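Notes on the grape set

The fruit task in Leltik is the one I keep getting mail about, so I am putting down how the demonstrations were gathered, mostly for my own use next time. Leltik is the collection setup: a humanoid, a person driving it, and a recorder. Oleo is the policy that gets trained on what comes out.

The task reads simply. Take a bunch of grapes from a crate on the display stand and move it to the crate on the other side of the robot. A bunch of grapes is a poor object to learn on, though. It has no fixed shape, the leaves hide the edges, and the right place to hold it changes each time it is set down. We use artificial fruit, which at least keeps the shape of the berries the same from one day to the next.

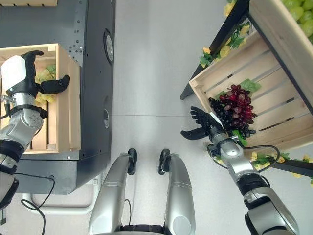
An episode starts when the operator calls it and ends when the hand has opened and moved clear. Anything in between stays in, including hesitation. I used to trim the pauses. The trimmed version of Oleo reached for the crate with great confidence and closed its fingers early, so the pauses went back in and the training code now weighs them down instead.

The current set holds 1409 episodes. Each one carries a color tag for the bunch, a tag for the crate it came from, and a grade from the operator. The grades are clean, usable and bad. Bad episodes are kept in a separate folder and not used for training, but they are handy when I want to check whether the failure detector fires where it should.

Joint positions and camera streams are written to the same clock. In the first version they had separate clocks and I lined them up afterward by looking for the moment of contact. I do not recommend this. An error of a few video images is enough to teach the hand to close on air.

Wrist view

The head camera gives the layout and little else once a hand is over the fruit. For the last stretch of a reach, a view from near the fingers carries most of the information. It also carries a lot of background: plants, signs, equipment racks, whatever happens to be behind the work. I left all of that in. Cropping it tightly made the loss curve prettier and the policy worse as soon as the room was rearranged.

One practical point is that the gripper's own parts take up a large share of the image. Zeman, the script that checks incoming recordings, measures sharpness over the whole picture by default, and it was mostly measuring plastic. It now uses a mask that leaves out the hardware. 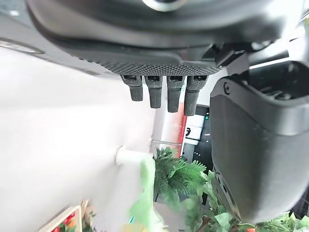
Changing the layout

After every 10 episodes we move something. The list has two kinds of change: bunches swapped between crates, and crates shifted on their supports. Flowers and leaves along the stand are left where they fall. Other produce may sit nearby as a distractor, and the strawberries do that job well, being red and close to hand.

The operator does not choose the change. Eden, a small scheduler I wrote in November, picks it and shows it on a screen. Before Eden, the easy layouts were badly overrepresented, and the upper crate hardly appeared in the data at all. People drift toward what is comfortable to reach, and I was the worst offender.

Lifts get their own label. A bunch held above the shelf is marked as lifted even if the grasp looks poor, and the grade deals with the rest. Mixing those two questions in one label cost me a full relabeling pass.

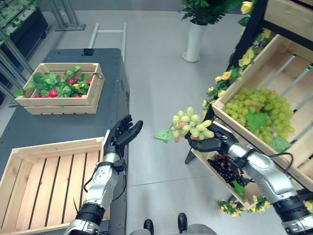 Still open

Green bunches among green leaves give the most trouble. Segmentation runs the leaf and the berries together, and the proposed grasp point ends up on the leaf. Dark bunches are much better. I have tried 3 segmentation models and the gap is there in all of them – smaller in the last one, but there. More green examples is the dull answer and probably the correct one.

The other open item is the left hand. It is recorded in every episode and does very little in most of them, so Oleo has learned to hold it still. That is fine for this task. For the version with 2 hands, where one steadies the crate, I expect to start with a fresh set and keep the present one for pretraining only.

The label format will change once more before then. I will post the new field list when it has stopped moving.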